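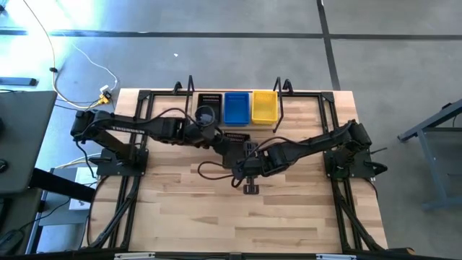 Wooden tabletop with a black frame around it

Game Design 2, notes for week 6: reading the player's input

Please read these notes before the Wednesday session. They continue the part on game feel, and I will not repeat them in class.

1. Input buffer

In a fast action game the player presses the button too early very often. The hero is still in the middle of a sword swing, and the next press arrives before the animation has ended. If the game throws this press away, the player says that the controls are bad. A buffer keeps the press for a short time and uses it at the first frame where it is allowed.

In our class project, Pustora, the buffer is 6 frames long. The game runs at 60 frames per second, so this makes one tenth of a second. Try a longer value also. You will notice that the hero begins to attack when you have already changed your mind — this is the opposite problem, and players dislike it even more.

2. What goes into the buffer

Keep only the last press. Students like to build a queue with many presses, and then the hero performs a whole dance after the player has put down the controller. Jump and dodge should replace an attack that is waiting. An attack should not replace a dodge.

3. Cancel windows

A cancel window is the part of an animation that another action may interrupt. The heavy swing in Pustora takes 41 frames. The first part is the wind-up, and a dodge can cancel it. After the hit there is recovery, and there we allow a dodge but no second attack. Write down your windows in the table from last week, one row for each move.
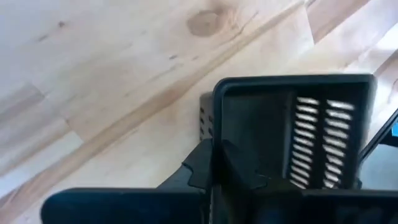
Dalia Grigaitė asked whether the enemies should follow the same rules, and said that in her build the guard cancels his wind-up and it feels like cheating.

My answer is no, they should not. The player must be able to read an enemy. When the guard raises his weapon, this is a promise, and he has to finish the swing. You may give one boss a false swing, but then show it early in the fight and with a different sound.

4. Homework

Take the level Ilten and change the buffer to 2 frames. Play it until the first gate, then play it again with the normal value. Write half a page about the difference. Name the moves where you felt it, and leave out the general impressions.

Send the text to Ilze Rozīte or leave it in room 519. The build must start without the editor.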